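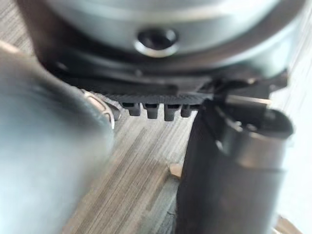

Brushed silver metal above a black ring with fine ridges

Materials > Properties of materials > Surface texture

Surface texture

Surface texture is the small-scale shape of the outside of an object. It covers scratches, grooves, bumps, pores, fibers, folds and any other departures from a perfectly smooth surface. Texture affects how a thing looks, how it feels in the hand, how easily it slides against other things and how well paint or glue sticks to it. The word comes from the Latin for weaving and was first used of cloth. Its use for metal, stone, skin and food came later.

In engineering, the term has a narrower meaning and usually refers to features too small to be shown on a drawing as part of the object's form. In craft and design it is used more loosely, and a texture may be large enough to see from across a room.

Components

Engineers commonly divide the texture of a machined surface into three parts. Roughness is the finest and is left by the cutting edge or the abrasive grain. Waviness is more widely spaced and can come from vibration, heat or bending of the work. Lay is the main direction of the pattern. A turned part has a circular lay that follows the rotation of the lathe, while a planed part has a straight one.

Cast and molded parts often have no lay. Their texture is a copy of the mold, and sand molds leave a grainy skin that may be ground off where the part has to meet another.

Metal finishes

A brushed finish is made by drawing an abrasive belt, pad or wire brush across the metal in one direction. The fine parallel scratches scatter light across their width, so highlights spread into soft bands in place of a sharp reflection. Brushing hides small marks but makes a deep scratch across the grain stand out, and such a scratch is hard to repair without treating the whole panel again.

A polished finish is made with finer and finer abrasives, often ending with a paste on a cloth wheel. It reflects a clear image and shows fingerprints easily. A blasted finish is made by throwing grit or glass beads at the surface. It has no direction and looks dull from every side.

Knurling is a coarser treatment, done by pressing a patterned wheel into a turning part. Straight knurls give parallel ridges and diamond knurls give a crossed pattern. Both are used where a part must be gripped by hand, as on thumb screws and tool handles. Straight ridges are also molded directly into rubber and plastic parts, at no extra cost once the mold has been cut.

Texture in cloth

The texture of cloth depends on the fiber, the yarn and the way the yarns are joined. Plain weave gives an even surface. Twill gives diagonal lines, and satin weave lets long lengths of yarn lie on top, which makes the cloth smooth and shiny but easy to snag. Stripes can be made in white cloth without any dye by switching between two weaves, so that neighboring bands reflect light differently. Hotel bed linen is often made this way.

Knitted cloth is built from loops and stretches more than woven cloth. A plain knit has a smooth face with small V shapes and a back with rows of bumps. Rib knits, used for cuffs and necklines, have raised columns on both sides. 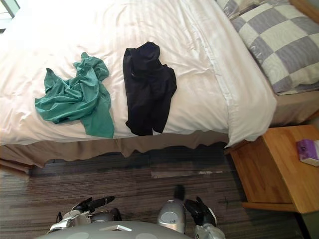 Folds in a white duvet and in a teal-green garment lying on it

Folds and creases form a second level of texture on top of the weave or knit. A soft fold disappears when the cloth is lifted or pulled flat. A crease is a fold that has been set by pressure, heat or moisture and stays after the cloth is opened out. Cotton and linen crease readily, as their fibers bend and then hold in the new position. Wool recovers well if left to hang. Polyester resists creasing at room temperature but can be given a permanent pleat with enough heat.

Thick, filled items such as quilts and duvets fold in wide, rounded shapes, and thin jersey bunches into narrow ones. Painters have long used the difference to show what a garment is made of.

Measurement

The oldest way to judge texture is by touch. A trained person can compare a part with a set of sample plates by running a fingernail over each in turn. Comparison plates are still sold and remain common in small shops.

Stylus instruments pull a fine point across the surface and record its rise and fall. They are accurate but slow, and the point can mark soft materials. Optical instruments use reflected light and do not touch the part. Very shiny or transparent surfaces can give them trouble.

Cloth is harder to measure, as it moves under the probe. Textile laboratories often rely on panels of people who rate samples by feel under fixed conditions. The Ko scale, proposed by Tin-yau Liao, asks each panel member to place a fabric on 5 steps from smooth to harsh with the eyes covered. It is used mainly for bedding and underwear.

Collections

The Sitley Materials Library holds 2,081 texture samples, of which 146 are metals. Most of the rest are cloth, paper and leather. Samples may be handled on site, and a smaller set is lent to schools. The library's printed guide, 148 pages long, arranges the samples by method of manufacture. The Irniron collection, formed from the stock of a former foundry supplier, is limited to cast iron and pattern wood.

Perception

People judge texture by sight as well as by touch, and the two do not always agree. Light falling at a low angle exaggerates small bumps, and strong light from the front can make a rough surface look flat. Plasterers and painters check walls with a lamp held close to one side for the same reason.

Touch is most sensitive when the finger moves. A still finger can feel coarse bumps but has difficulty with fine ones, which are sensed through vibration in the skin. Gloves, cold and dryness all reduce this ability.

See also

Abrasive
Drapery
Friction
Knurling
Weaving

Categories: Materials | Surfaces | Textiles | Metalworking terms | Touch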